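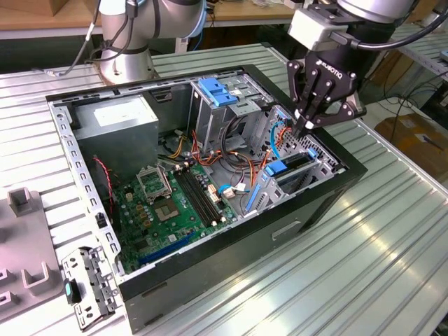
Robotic disassembly of a desktop computer at the Priltdale workshop, Flevosus.

Call for Participants: Gripper Fault Review

Flevosus invites applications from electronics repair and recycling workers for a paid safety study at its Priltdale site. In March, a robot arm failed to release a cable bundle on command and kept pulling until the emergency stop was pressed. No injuries occurred. A review of 564 logged runs found the same fault in 3 others.

Participants will supervise disassembly runs from behind the guard line, practice stopping the arm, and report how clearly the new warning signals reach them.

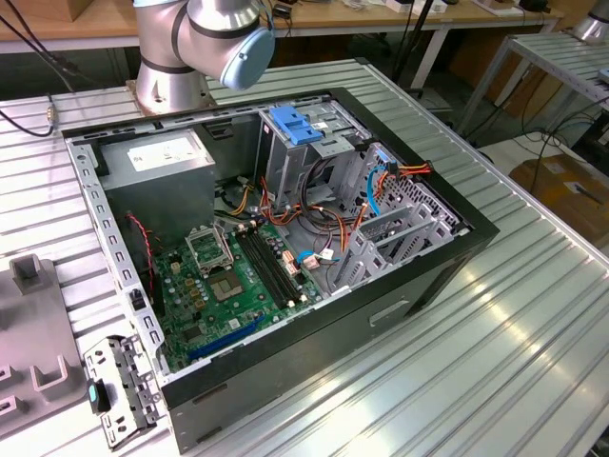
Handton, a participant in the pilot sessions, wrote that the warning tone was easy to miss over shop noise and asked for a light at eye level. A light has been added and will be tested in this round.

Applicants must be 18 or older and able to stand for one hour. No robot experience is required. Sessions begin at 9 a.m. and pay $149. Places are limited to 100.

Apply through the Fuentealba Office of Research Participation, quoting "Gripper Fault Review."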